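Newsletter, January 2021
From the teaching table

In the last issue we promised to write more about how we teach the arms by hand. Many readers asked why it takes so long, and what a person does all day at the Nuston site. I will try to explain it simply, from the side of the person who holds the controls.

We work with small tasks on a table. The operator moves the arm from a distance, the gripper follows, and everything is recorded. Later the software tries to learn from these recordings.

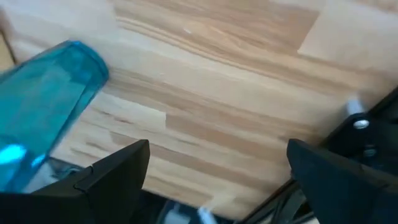
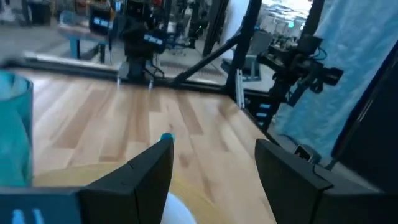 At the table, from the gripper's side.

A good demonstration is slower than people expect. When you take a cup with your own hand, you do not think about it. With the controls you must decide where the fingers will go, how wide they should be open, and from which direction you will come. New operators usually come straight from the top, and very fast. We ask them to stop a little before the object, correct the angle, and only then go down. This short stop helps the person, but it must not become a long one. If the operator waits while thinking, the robot learns also to wait, and we have seen this more than once in the autumn recordings.

For the present series we collect 430 demonstrations. At the moment we have 248 which we accept. The rest of the recordings so far were put aside, mostly for small things: the fingers closed too early, or the operator changed his mind in the middle of a movement. We do not delete these. Our partners at Barbieri want to use them for a separate study on mistakes and corrections, and they have asked us to write a short note for each one. The notes are, I must say, the least popular part of the job.

Some practical changes from this month. One operator now works no longer than 20 minutes without a break. Before, we allowed almost an hour, and the quality went down clearly toward the end. The starting position of the arm is also changed a little between demonstrations, and the objects are moved to other places on the table. It is tempting to leave everything where it was, but then the robot learns only one path and is lost when something stands a hand's width to the left.

We have also moved to the new version of Ultemeo for the recording. It saves the gripper opening together with the arm position, so we do not need to join two files afterwards. The old recordings can still be opened, but please do not mix both formats in one folder. If you find a recording where the time does not match, write down its number and leave the file as it is.

The next training for new operators will be in March, with eight places. No experience with robots is necessary. Patience and a calm hand are more useful. The colleagues from Sastari have already reserved two of the places, so please write to the teaching table address soon if you want to join, and tell us if you are left-handed, so that we can set the controls for you before you come.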